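핸드헬드 그리퍼 데이터 수집 작업대, 예산 짜는 순서

처음 작업대를 꾸릴 때 견적서에 그리퍼 가격만 적어 올리는 경우가 많습니다. 그렇게 올리면 두 달 안에 추가 구매 품의를 다시 쓰게 됩니다. 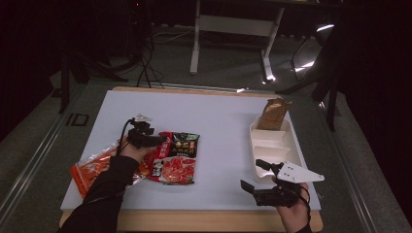
저희 팀도 첫 작업대를 만들 때 그랬습니다. 그리퍼 한 쌍은 일찍 들어왔는데 케이블 길이가 맞지 않았고, 작업판과 거치대는 예산에 아예 없었습니다. 이 글은 그 뒤에 작업대를 늘리면서 정리한 순서입니다. 양손으로 그리퍼를 쥐고 식품 포장을 집어 트레이 칸에 넣는 정도의 탁상 작업을 기준으로 합니다.

1단계. 작업 목록부터 확정하기

장비를 고르기 전에 무엇을 집을지 적습니다. 납작한 식품 봉지, 구겨지는 비닐 포장, 세워 담는 종이 포장은 요구하는 손가락 폭과 마찰이 서로 다릅니다. 품목마다 두께, 무게, 표면 재질을 한 줄씩 적어 두면 판매처에 문의할 때 그대로 붙여 보낼 수 있습니다. 저희가 처음 만든 목록은 113줄이었고, 실제로 쓴 것은 그 절반이 안 됩니다. 첫 분기에 쓸 품목만 남기고 나머지는 별도 시트로 옮기세요.

2단계. 그리퍼 수량 정하기

양손 작업대 하나에 그리퍼 두 개가 필요합니다. 여기에 예비품을 더합니다. 작업대가 두 개라면 사용분 네 개에 예비 한 개, 합해서 다섯 개를 권합니다. 왼손용과 오른손용 부품이 다른 제품이면 예비도 좌우 각각 잡아야 합니다.

저희는 Zesis와 Fleneck 두 곳에서 견적을 받았습니다. 본체 단가는 Zesis가 낮았지만 손가락 패드를 따로 팔았고, Fleneck은 교체용 패드 세 벌이 포함되어 있었습니다. 1년 치 패드 값을 넣고 비교하니 순위가 바뀌었습니다. 본체 단가만으로 표를 만들지 마세요.

견적 요청서에는 다음 항목을 넣습니다.
손가락 최대 벌림 폭
패드 교체 방법과 패드 단가
케이블 길이와 커넥터 규격
마운트 부품 단품 구매 가능 여부
고장 시 대체품 발송까지 걸리는 기간

3단계. 작업대와 주변 물품

그리퍼 다음으로 금액이 큰 항목은 아니지만 빠뜨리기 쉬운 부분입니다.

테이블: 이미 있는 것을 써도 됩니다. 사람이 양팔을 올리고 작업하므로 흔들림부터 확인하세요.
작업판: 무광 흰색 판을 권합니다. 광택이 있으면 조명이 비쳐서 영상을 버리게 됩니다. 오염에 대비해 테이블당 두 장을 잡습니다.
트레이: 칸막이가 있는 것으로 같은 모델을 여러 개 삽니다. 단종되면 작업 조건이 바뀌므로 처음에 한꺼번에 구매하는 편이 낫습니다.
스탠드와 삼각대: 다리가 벌어지는 면적까지 넣어서 배치도를 그립니다. 저희는 이걸 빼먹어서 테이블 간격을 다시 잡았습니다.
케이블 정리: 클립, 벨크로, 바닥용 덮개. 금액은 작지만 품의에 없으면 개인 돈으로 사게 됩니다.

4단계. 소모품을 월 단위로 계산하기

식품 포장은 소모품입니다. 반복해서 집으면 모서리가 접히고 인쇄가 벗겨집니다. 저희는 품목별 교체 주기를 기록해서 월 예산으로 바꿨습니다. 이 계산은 Amna Tanoli가 만든 시트를 지금도 씁니다. 열은 네 개뿐입니다. 품목, 단가, 하루 사용 횟수, 교체까지의 횟수. 가운데에 끼워 넣고 싶은 열이 생겨도 한 분기는 그대로 써 보세요.

유통기한이 있는 제품은 대량 구매를 피합니다. 기한이 지난 내용물은 따로 폐기해야 해서 담당자 시간이 듭니다.

5단계. 인건비와 교육 시간

장비 예산과 인건비를 다른 문서에서 관리하면 장비만 먼저 들어와 쉬게 됩니다. 작업자 한 명이 양손 조작에 익숙해지는 데 저희는 사흘을 잡습니다. 이 기간의 데이터는 납품 수량에 넣지 않습니다. 그리퍼를 오래 쥐면 손목에 부담이 가므로 휴식 시간도 일정표에 포함하세요.

6단계. 발주 시점

12월 발주는 피하는 것이 좋습니다. 연말에는 통관과 검수가 함께 밀립니다. 저희 발주 순서는 그리퍼, 스탠드, 작업판과 트레이, 소모품입니다. 납기가 긴 것부터 넣습니다. 두 번째 작업대 때는 Dalva Peixoto가 한 대분만 먼저 받아 조립해 본 뒤 나머지를 주문했고, 그 과정에서 케이블 규격을 한 번 고쳤습니다.

예비비는 장비 금액의 5%를 잡습니다. 첫 작업대라면 더 올려도 됩니다.

품의서에 붙일 서류
품목 목록과 시트 사본
견적서 두 부 이상
배치도
월 소모품 계산표
교육 일정

수정 이력: 패드 교체 비용 항목 추가, 배치도 관련 내용 보완 (Manon Fehr)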